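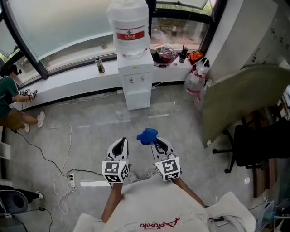 We moved into the new unit in May and the listing said "generous window seating." It's a ledge. It's a long white window sill under a curved window, and I have come to believe it runs the entire company.

Things currently living on or near the ledge: a small bottle with a yellow label, a dark bowl with a colorful plastic bag in it, a tall dark cup with a straw, an orange hard hat. We do not work in construction.

The hard hat showed up the week Peeters (landlord) had people in to look at the ceiling. The ceiling got looked at. The hat stayed. I emailed to ask if they wanted it back and got a reply about parking.

I've been told the bowl is "for snacks." In my experience the bowl is for the bag the snacks came in. Pour the snacks into the bowl, people. It has sides and everything.

The water dispenser stands on the floor against the ledge with the big jug upside down on top. Two taps. I use the left one every time and I have no reason for this. A colleague uses the right one and we've agreed not to discuss it.

Changing the jug is a full-body event. You get one try. Whoever does it comes back to their desk with a wet sleeve and a look of quiet authority that lasts until lunch.

And yes, there's also a clear plastic bag of bottles on the floor, down by the wall, a short walk from a dispenser with an enormous jug on it. I asked. The answer was "backup."

OK, cables. The listing also said "power throughout," meaning the outlets are over by the window and the rest of us are throughout. So we have white cables and black cables going across the concrete in big lazy loops, and one white power strip sitting out on the floor like it pays rent.

I got a quote from Elteck for putting in proper floor sockets. 3000, before tax, and that was for the "starter layout." I closed the tab and went and stood by the power strip for a while.

Plan B was cable covers. I ordered 14 of the rubber ones from Flesport, who I thought sold gym flooring and who do, in fact, sell gym flooring. The covers are on back order. I get a cheerful email whenever the ship date moves.

Plan C is walking like a heron. Everybody has the walk now. You can tell a visitor because they stride.

There was a rule in May that cables go along the wall. I wrote the rule. I'd like it noted that I was also the first to break it, for a lamp.

Same story with seating. We own chairs. They're decent chairs, from Omemura, I assembled most of them and have the blisters. People sit on the ledge. They bring a thing over there to fiddle with, put one foot up, and they're gone for the afternoon.

I get it, though. There's all that green outside the window and it's the one spot where you can look up and rest your eyes. I took a call there yesterday and stayed 27 minutes after it ended.

So here's the ledge policy, effective 7th September. Cups go home at night. Food comes out of the bag before it goes in the bowl. Backup water gets a shelf, as soon as we get a shelf.

The hard hat can stay. I tried it on. It fits.

Update: Flesport emailed. The ship date moved.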